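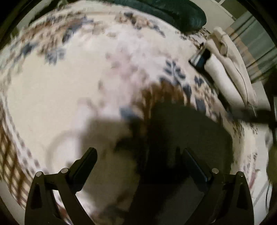

The second version of the gripper is together and I have been using it in the house most evenings. The first one cracked at the left tab after 22 grasps, right where I had made the wall too thin. I thickened it, printed the pair again and kept the triangular cutouts, which save a bit of weight and make it easier to reach the screws.

I'm calling the whole thing Clustard. Santosh Thakur came up with the name over dinner and it stuck before I could think of a better one.

The trigger took longer than the fingers did. My return spring was too stiff and my hand was sore after a few minutes of squeezing. Pankaj Mathur, who I know from the shared shop in Arnville, gave me a softer one from his drawer and told me to move the pivot 6 mm back. I did both at once, so I can't say which one helped. The pull is fine now.

Soft things are the reason I started this. Blocks and cups are easy. Cloth folds under the tips, and if the fingers close too high you get nothing at all.
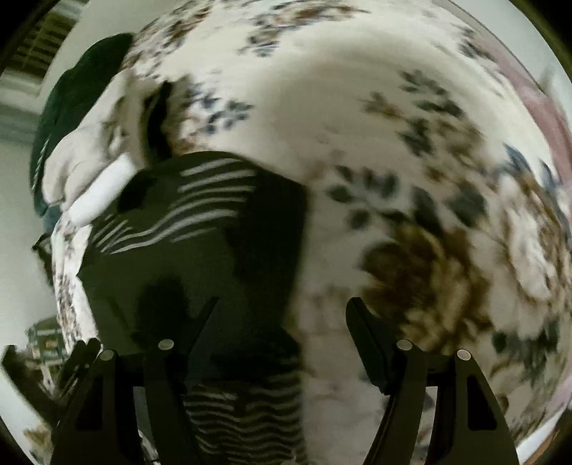

Fingers open over the dark cloth and the floral fabric.

I have 111 recordings saved so far. I threw out a batch from the first week where I moved too fast and everything smeared. Slowing down near the rug helped, and so did turning my wrist before I reach instead of during.

Still on the list: rubber on the fingertips, a better way to route the cord so I stop stepping on it, and a lighter body. The current one weighs 275 grams without the camera — fine for a short session, tiring for a long one. I'll post the files when the body is done. They will go up with the trigger parts, and I'll note which screws I used.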